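핸드그리퍼 007번 손본 기록

2/25/18

지난 글에서 손가락 유격 얘기를 하다 말았는데, 결국 한 번 다 뜯었다. 나중에 또 잊어버릴 것 같아 순서대로 적어 둔다.

증상은 이랬다. 얇은 천을 집으면 왼쪽 손가락이 조금 늦게 닫혔다. 수건처럼 두꺼운 건 괜찮은데 셔츠 자락은 자꾸 빠졌다. 처음엔 손가락 끝이 닳은 줄 알고 새로 뽑은 것으로 바꿨지만 그대로였다. 이틀을 거기서 날렸다.

원인은 프레임 안쪽 레일이었다. 천에서 나온 보풀이 그리스에 엉겨서 한쪽만 뻑뻑해져 있었다. 면봉에 알코올을 묻혀 닦아내고, 사포 600번으로 레일 모서리를 가볍게 민 다음 800번으로 한 번 더 밀었다. 600번만 쓰고 조립하면 움직일 때 서걱거리는 느낌이 남는다. 그리스는 Pusis에서 나온 걸 썼다. 예전에 쓰던 것보다 묽어서 아주 조금만 발라야 한다. 많이 바르면 보풀이 더 잘 붙는다.

조립할 때 주의할 점. 하우징 나사는 대각선으로 번갈아 조인다. 한쪽부터 끝까지 조이면 프레임이 살짝 틀어지고 손가락 두 개가 평행이 안 맞는다. 손가락을 고정하는 나사는 풀림 방지제를 쓰지 않았다. 어차피 자주 갈아야 하는 부품이다.

영점은 손가락을 완전히 닫은 상태에서 잡고, 끝까지 벌렸다가 다시 닫아서 값이 돌아오는지 본다. 두 번 해서 차이가 2 이하면 그냥 쓴다. 그보다 크면 레일부터 다시 닦는다. 카메라 쪽은 건드리지 않았고 렌즈만 마른 천으로 닦았다.

점검 주기는 개폐 1,000회로 정했다. Sudemden 작업 때는 주기 없이 문제가 생기면 열어 봤는데, 그러다 보니 언제부터 이상했는지 알 수가 없었다. 이제는 본체 번호별로 표를 만들어 개폐 횟수와 닦은 날, 손가락 교체한 날을 적는다. 칸이 많으면 안 쓰게 돼서 세 칸만 뒀다.

옷 개는 작업은 다른 작업보다 레일이 빨리 더러워진다. 특히 청바지와 남색 면 종류가 심하다. 6월 전에 레일 덮개를 하나 만들어 볼 생각이고, 도면은 절반쯤 그려 놓았다. 덮개가 손가락 움직임에 걸리지 않게 하는 게 문제다. 얇은 필름으로 먼저 해 보고, 안 되면 프레임 쪽을 조금 깎아야 할 것 같다.
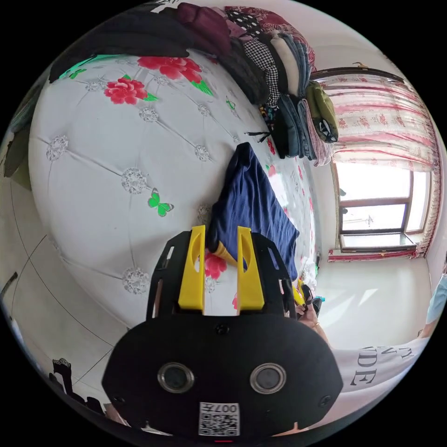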